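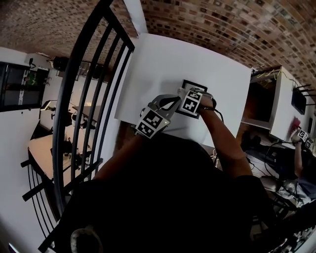 白い天板に平置き、右上の角を押さえる。

小型額の手入れ 第3回 配布メモ
2018年8月18日 1108教室

前回の続き。今日は拭き掃除と点検、あと箱にしまうところまで。時間足りないと思うので、しまい方は後半の箇条だけ読んでおいてください。裏板の交換は次回にまわします。

1 台の準備

まず台。何も置かない。ペン、飲み物、スマホは下げる。天板は先に水拭き、そのあと乾拭き。砂粒がひとつ残っていると額の裏に筋が入る、前回二人やりました。
白い台がいいです。落ちたホコリや塗装のかけらが見えるので。木目の台しかない場合は白い紙を敷く。新聞紙は不可(インク)。
灯りは横から。真上だけだとガラスの曇りがわからない。
台の高さは肘より少し下。座ってやるか立ってやるかは自由、ただし途中で変えない。

2 持ち方、置き方

・枠の上辺だけを持って運ばない。左右か、対角の二点。
・置くときは下の辺を先に台につけて、ゆっくり倒す。
・表を上にして平置き。枠が台の端からはみ出さないこと。
・拭く間、空いている手は枠に。ガラスは押さえない。
・向きを変えたいときは持ち上げて回す。引きずるな。

押さえる場所の話。右利きでも最初は右上の角を押さえて、左下から見ていくと楽です。対角で持つと枠が回りにくい。太い縁の額なら指のかかる幅がじゅうぶんあるので、この練習は太縁から始める。細縁(アルミなど)は第5回。
四隅のうち接合がゆるい角があったら、そこは押さえない。マスキングテープで印をつけて記録票に「角ゆるみ」と書く。

3 拭く前の点検

拭く前にやる。拭いてからだと元の状態がわからなくなります。

表面 ガラスかアクリルか。軽く爪で叩いて音を聞く。わからなければアクリル扱い。
縁 塗装の欠け、べたつき、シール跡。
中身 波打ち、しみ、ガラスへの貼りつき。
裏 留め金具、紐、虫。
しみがあったら大きさを測る。色は「茶」「黄」「黒」だけで可、詩的に書かない。
貼りつきがある場合はそこで作業中止、手をあげてください。無理に裏を開けない。

4 布

実習用の布はTikanceの白無地、300ミリ角。洗ってあるけれど柔軟剤は使っていません。各自で持ってくる人もそこは同じにしてください。ティッシュ、キッチンペーパーは不可。眼鏡拭きは可、ただし小さすぎて疲れる。

布は二枚。一枚目は乾拭き用、二枚目は少しだけ湿らせる用。混ぜない。角に結び目を作って区別する人がいますが、結び目がガラスに当たるのでやめましょう。糸で印を。

たたみ方は四つ折りが基本。面が汚れたら折りかえて新しい面を出す。八面使えるはず。使いきったら取り替え、もったいなくない。

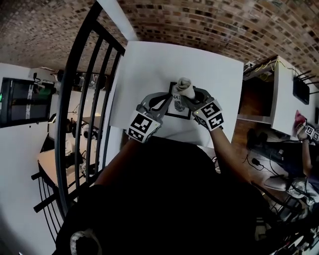

縁と面の境目がいちばん汚れの残るところで、ここは四つ折りのままだと布の厚みで入りません。細くした折り山か、くしゃっとまとめた布の先でなぞる。まとめた布は手元が隠れやすいのが困る点。上の写真だと白い布が額の上に乗っていて、その下に指紋みたいな丸い黒い図柄と「NAT」の字が見えている。これくらい図柄が見えていれば、どの辺を拭いているか見失わずに済みます。全部隠れる大きさで布をまとめないこと。布を両側からはさんで形を整えるときも、力は布だけにかける。下のガラスに体重をのせない。縁が黒い額は白い糸くずが目立つから、境目をなぞったあと必ず斜めから見る。糸くずは刷毛で外へ。息で吹かない(つばが飛ぶ)。

5 拭く順番

(1) 刷毛で縁の上面。上の辺、左右、下の辺。
(2) 刷毛で境目。角は毛先を立てて。
(3) 乾いた布で面。中央から外へ、一方向。ぐるぐる拭きは筋が残る。
(4) 湿らせた布、必要なところだけ。布に水をつける、額に直接スプレーしない。絶対。水が縁のすき間から入って中の紙に届きます。先月の見本がそれです。
(5) すぐ乾いた布で追う。
(6) 横からの灯りで確認。残っていたら(3)へもどる。三回やっても取れない曇りは内側。記録票に「内曇り」。

アクリルの場合、(3)の乾拭きは刷毛のあとで、ごく軽く。静電気でホコリが寄ってくるので、強くこするほど悪くなる。アルコール類は使わない、ひびが入ることがあります。
縁の塗装がべたつくものは(4)を縁にやらない。

6 記録票の書き方

票番号は額の裏の番号と合わせる。見本の額は44番まであります。番号のないものは空欄で出してください、こちらで振る。
書くことは、寸法(外寸、縦×横)、縁の色と幅、面の材質、点検結果、拭いた場所、残った汚れ。図は四角を描いて印をつけるだけで十分。
文字の入った作品は、見える文字をそのまま写す。途中までしか見えないものは見える分だけ。推測で補わない。前回、勝手に続きを書いた票がありました。気持ちはわかるけどだめです。

7 しまう

・完全に乾いてから。湿った布を使ったら十五分は平置きのまま。
・薄紙で包む。テープは紙と紙を留める、額には貼らない。
・四隅に角当て。Undarの紙製のものを人数分用意済み。
・箱には立てて入れる。表と表、裏と裏を向かい合わせに。金具が隣のガラスに当たらないよう厚紙をはさむ。
・箱の外に票番号。鉛筆で。
・詰めすぎない。片手で一枚抜けるくらい。

使った布は自分の分をまとめて回収かごへ。湿ったまま丸めて入れないで、広げて入れてください。刷毛は毛先を上にして戻す。

8 よく出る質問から

布は何度洗えるか → 毛羽が出るまで。出たら縁の裏用に格下げ。
ガラスクリーナーは → この授業では使いません。家の鏡にどうぞ。
手袋は → 綿手袋はすべるので、ガラス面の大きい額では不可。手を洗って乾かせば素手でよい。指輪と腕時計は外す。
中の版画が曲がっている → 次回。今日は触らない。

連絡

材料費2000円、まだの人は次回までに。封筒に名前を書くのを忘れずにお願いしす。
次回は裏板と留め金具。マイナスの小さいドライバー持参、軍手いりません。欠席の人は記録票だけ先に出してくれれば、見本の額を取っておきます。
課題 自宅の額を一点、点検だけして票に記入。拭かなくて可。額がない人は写真立てで代用、寸法は外寸を確認すすること。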